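Room cleaning at Kisthorpe House: frequently asked questions

These answers cover the work rooms and small offices on the first floor. If yours isn't here, leave a note at the front desk for Thulani Mnguni.

When are the rooms cleaned?
Every Wednesday, starting at 6pm. Rooms 102 and 182 are done first as they are used in the evening. If you need your room left alone that week, tell the desk by noon.

What do you clean with?
Warm water in a plastic bucket, a little Randell neutral cleaner, and a cloth or brush for marks that won't lift. We do not use bleach or polish in any of the rooms. 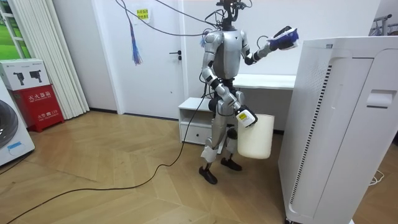 How wet should a mop be on a wood floor?
Barely damp. Wring it until it stops dripping, then wring it once more. Water left standing gets into the joints, and on a herringbone floor there are a lot of joints.

Can I mop up a spill myself?
Yes, please do. Blot it with a dry cloth first, then wipe along the grain with a damp one. Spare cloths are in the cupboard on the landing. Put used ones in the bag on the hook – they go to the laundry on Thursday mornings.

Do you clean the desks?
We wipe any part of a desk that is clear. We don't move papers, cups or tubs, so whatever is left out stays where it is and gets wiped around. Scuffs on a white top usually come off with a melamine sponge and light pressure. Try a corner first, as hard rubbing leaves a dull patch.

What about cables on the floor?
We won't unplug or coil anything that belongs to a tenant. Loose cables do stop us reaching the floor, though, so please lift them onto the desk or clip them up before we come.
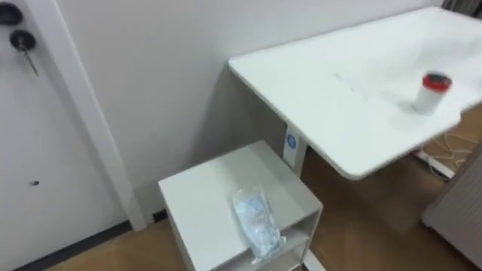
Clips are free from the front desk. The Griltico ones stick well to the underside of a desk and peel away without taking the paint off. On a height-adjustable desk, leave enough slack for the desk to go all the way up.

Who looks after doors and locks?
Marks around knobs and frames are wiped as part of the normal clean. Stiff locks, lost keys and holes in doors are repairs – ring extension 273 and they will be passed to Zariņš, the joiners. Please don't fill holes yourself.

How do I get an extra clean?
Ask at the desk with two working days' notice. Extra cleans are charged by the hour and added to your next bill.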